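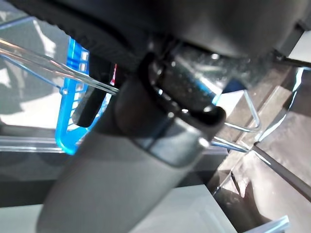 Gripper finger and joint section, close up.

Westelo Tide Gauge Transcriptions: data card

Version 5, released 02/11/2022
Maintainers: Lotte Dekker, Mieke Verschueren

Summary

This dataset holds hand-transcribed high and low water readings from the harbour ledgers kept at Westelo and Bratberg. It covers 26 ledgers and 308 months of readings. Gaps are left as gaps. No values have been interpolated, and no correction for air pressure has been applied.

The two stations are stored separately and should not be joined into one series. The zero mark at Bratberg was moved at least once, and the ledgers do not record by how much.

Files

readings.csv -- one row per high or low water
ledgers.csv -- one row per ledger, with shelf mark and condition
flags.csv -- doubtful readings, keyed on reading_id
notes.txt -- remarks copied from the margins, in the original spelling

Fields in readings.csv

reading_id: integer, stable between versions
station: W or B
date_local: date as written in the ledger
time_local: time as written, 24-hour form
level_cm: height above the local zero mark
kind: H or L
hand: code for the clerk, where the handwriting could be told apart

Times are local. Clerks at Westelo wrote the time to the nearest quarter hour for most of the period, so the minutes column is lumpy and should not be used to estimate the lag between the stations. Bratberg times are finer, but the clock there was checked only when the mail boat called.

Method

Each page was typed twice by different people, and the two versions were compared by script. Where they differed, a third reading was made from the page itself. Levels in feet and inches were converted after this step, and the original figures are kept in notes.txt where the conversion was unclear.

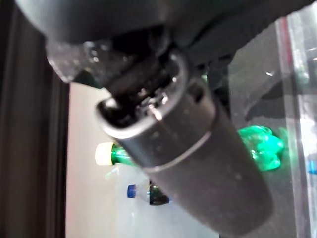 The comparison script treats an empty cell and a dash as different values. A dash in the ledger means the clerk was present and took no reading; an empty cell means the line was never filled in. Both come out as blank in readings.csv, with the code N or E in flags.csv to tell them apart. Users of version 4 should note that E was missing from that release.

Known problems

The Maes ledger has water damage along the outer margin. 125 readings from it carry the flag D and are best left out of any trend work.

March is thin at Bratberg in most years. The reason is not given in the ledgers.

Hand code 3 probably covers two clerks. We have not split it.

A few low waters at Westelo are identical on consecutive days. They are typed as written and have no flag of their own.

Suitable uses

Tidal range, seasonal patterns within one station, and work on record keeping. The data are not suitable for long-term sea level change without an independent check of the zero marks, and must not be used for navigation.

Changes since version 4

E flag restored
Ledger 26 added
Date order fixed in the Starutton supplement
hand column moved to the end

Corrections

Send the reading_id, the value you believe is right and the ledger page. Corrections without a page number are held until someone can look at the volume -- this can take a while.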